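October
By Isla Lennox

Search tips Search

Tips for the workshop when a part of the work is done by a machine

I am working eleven winters already in the packing and repair workshop at Wenmont, and before this I was in a kitchen in Panham. In both places I kept a notebook of small household tricks. In the last year the notebook has changed its subject, as more and more of our day goes beside automatic machines. I write here what has been useful to us, and maybe it is useful also in your place.

Mark the area on the table with tape. Before, each of us had an own corner of the bench and put down cups, pens and gloves where we liked. Now there must be one part of the table which belongs to the task. Clean the surface with a little washing-up liquid in warm water, dry it well, and press the tape down with the back of a spoon. If it leaves glue later, a drop of cooking oil takes it away. Wipe after with a dry cloth.

Write the new job down by hand. When our folding was given to the machine, my colleague Ailsa Nisbet was afraid that she would only stand and watch. Her day is now made of checking, refilling and putting right, and she is more tired in the eyes and less in the shoulders. She wrote every step on a card and hung it by the door. The Adebisi order was 1327 pieces and she signed for 116 of them as repaired by hand. For the Skaltelis order, with 854 pieces, she needed the card only in the first morning.

Change the places more often. Watching is heavier than it looks. We change after each tea break, and the person who comes from watching gets a job with the hands, for example sewing or labels.

Keep 2 cloths, one for the table and one for metal parts. Wash them apart. A cloth with oil in it makes stripes on the wood, and then the tape does not hold.

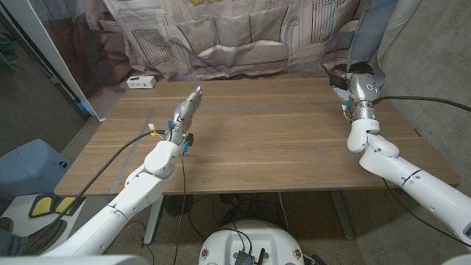
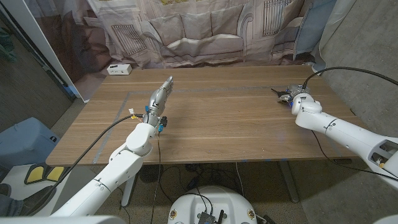
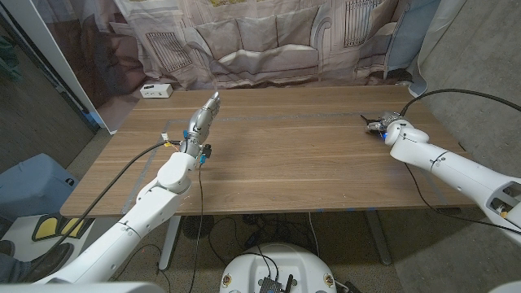 Cables are the subject where I am most strict, and the younger colleagues laugh at me for it. With every new machine there comes more cable than anybody has planned, and the floor is where it ends. Once in a week we switch off, pull the plugs and sort everything from the socket outwards. A power strip at the back corner of the table is a good place, you reach it without going on your knees, but the black cables in a tangle on the floor under the table are the kind of thing I would sort before lunch. Use old bread bag clips as labels, one at each end, and write on them with a pencil. Do not bind a cable tight if it goes to a part that moves. Leave it a generous loop and look at the loop again when the arm is stretched out.

A fan which stands on the floor collects dust from the whole room. Pull the plug and clean the outside with a soft paintbrush, the one you use for pastry is also fine if you do not bring it back to the kitchen.

Ask who may stop the machine. With us it is everyone, also the person who came yesterday. It took some months until people did it without looking first at the supervisor.

Last updated: October, 4.30 pm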